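Retail packaging

Retail packaging is the outer material in which goods are put on sale to the public. It protects the item on its way from factory to buyer, carries the information required by law and helps the product to be noticed on a shelf. The term usually leaves out transport packaging, such as pallets and shrink film, which the buyer seldom sees.

Materials

Most retail packs are made from paperboard, plastic or a mixture of the two. Folding cartons are cut and creased from a single sheet, printed flat, and glued along one side. They are delivered to the packer unopened and take up little space until they are filled. Board for small cartons is normally sold by weight per square metre, with 300 grams a common grade for light goods. Heavier items need corrugated board, in which a wavy inner layer is glued between two flat sheets.

Blister packs hold the item under a clear plastic shell fixed to a printed card. They are used for batteries, small tools, toys and stationery. Many have a punched hole at the top so that they can hang from a hook.

History

Until the nineteenth century most household goods were sold loose and wrapped by the shopkeeper. Printed tins and cartons spread as factories began to sell under their own names. The port town of Tavport had a carton works from an early date, supplying biscuit and tea merchants, and at its height the works employed more than 200 people. A second works opened inland at Kakell and made mostly boxes for shoes and hats. Both later moved into corrugated board.

Self-service shops changed the purpose of the pack. With no assistant to explain the goods, the front of the box had to show what was inside, and photographs of the product became usual.

Opening and disposal

Packs that are hard to open are a frequent cause of complaint. Sealed plastic shells often need scissors, and the cut edges can be sharp. Some makers, among them Rungrueang, have replaced them with cartons closed by a tear strip. Inserts such as instruction leaflets and guarantee cards are generally placed on top of the contents.

Clean board is widely collected for recycling. Packs that join card and plastic should be separated first, and boxes are best flattened. The sorting plant at Trurkden accepts flattened board in bundles up to 40 centimetres thick.

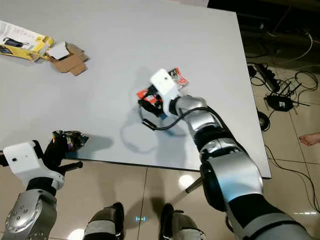

Rules on labelling differ between countries. Most require the name and address of the maker or importer, and many ask for a mark showing the type of material used.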